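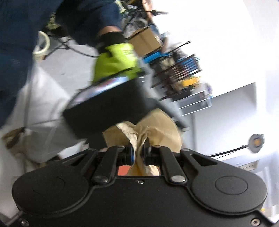
**4.2 Soft objects.** Width labels from Plemow drift most when the load has no fixed shape. We re-ran all 18 soft-object clips with the Salehi filter on. Crumpled paper, like the tan bag between the finger pads, gives way under the jaws so closing width says little about grasp. Filter cut drift in most clips, not all.

Rigid items are easier. Rim stays put, one width per grasp, so we kept teh old labels.
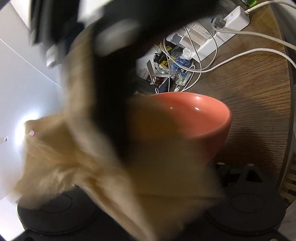
Figure 2. Coral-pink bowl on the round table, hand passing in front.

Training used 200 clips, 80 held out. Peng checked the labels by hand, slow.

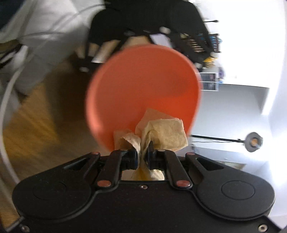

Why not drop blurred clips? Fast motion is where the labels fail, so droping them would hide the error.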